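Lakatos Shelf Picker: Frequently Asked Questions
Last updated Sun 3 December

What is Lakatos?

A robot picking build that works against a produce display. It is put together in the Riltby shared workshop, in evening sessions. The task is narrow: take one item from the tray, move it over the basket, let go. Parts lists and control code are in the project folder under the same name.

Do I need the same hand?

No. The control code sends a target pose and a single close value between 0 and 1. Anything that accepts those two inputs will run. A flat-finger gripper is easier to calibrate. A jointed hand needs a close curve per finger, stored in the file hand_curves.

Why are the hands sleeved?

Cable ends and tendon guides catch on the front edge of a tray. A sleeve covers them. Leave the fingertips and the last joint free. Fabric that slides forward over the tips changes the grip and also blocks the lower part of the wrist camera view. Check the sleeve position before each run.

Is the produce real?

The set is artificial. Weight is lower than real produce and more even between items, so a close value tuned on it will be too low for real stock. Expect to retune.

Which surfaces matter?

Floor and tray front. The start routine finds the floor line first and the tray lip second. A striped carpet gives the line detector false edges; set edge_min to 8 and turn off the fine pass.

What does a working session look like?

Fingertips protruding from under the sleeve, next to the cabinet:

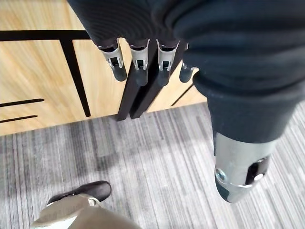
Cabbage and carrot in the basket: 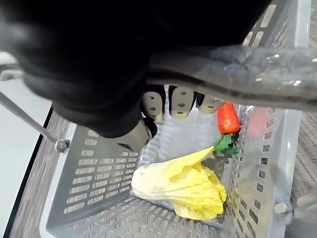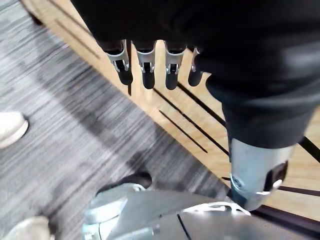 Flat-finger gripper at the lower tier:
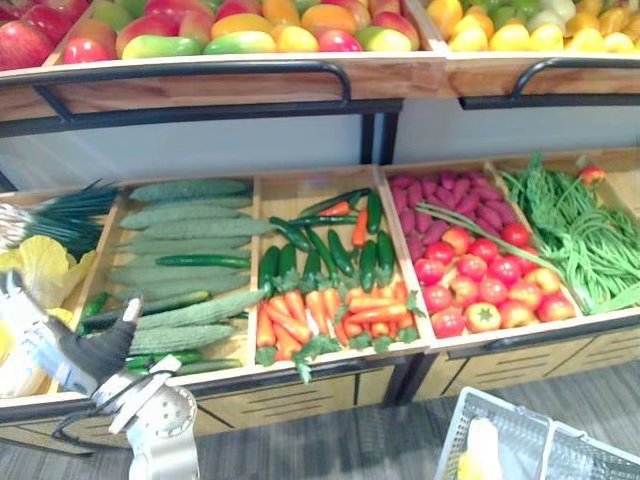

Vija Ots wrote in November to ask whether the basket has to stand on the floor, as her bench is too short for an arm that reaches down that far. She had tried a box under the basket and got a drop error on every release. A box is fine. The drop error comes from basket_z, which still holds the floor value. Measure from the arm base to the basket rim and enter the result in millimeters, negative if the rim is lower than the base.

How much space does it take?

Allow 900 mm of clear floor in front of the tray, measured from the lip. Less than that and the elbow runs into its joint limit on the upper shelf. Side clearance is less critical: 600 mm on the basket side, whatever is left on the other.

Can I use a different basket?

Yes, if the rim is rigid. Perforated walls are fine for the rim detector, which ignores openings under a set size. Fold the handles down on the side the arm enters from. A raised handle is read as part of the rim and shifts the release point inward.

Which items fail most often?

Long thin ones. The bean is the worst, and the reason is neighbors: the fingers close on one and lift three. The log counts that as a miss. Of the 1,449 attempts in the current log file, bean attempts are tagged separately so they can be filtered out when comparing hands.

Does the wrist camera need recalibration after a hand swap?

Always. The mount goes back to nearly the same position, and nearly is enough to put the grasp point off. Run cal_wrist, then cal_lip. Do not reuse the previous lip file.

Which cable should I buy?

The Brekum flat type has held up. The Lustby round type is cheaper and works on a fixed arm, but it stiffens the wrist noticeably when routed inside a sleeve. Leave a service loop at the wrist joint with either one.

Is there an emergency stop in software?

There is a halt command. It is not a replacement for a switch in the supply line. Fit the switch before first power-up, within reach of the person standing nearest the arm.

Where do I report a bug?

In the tracker, with the log file and the hand_curves file attached. Reports without the log are closed after two weeks.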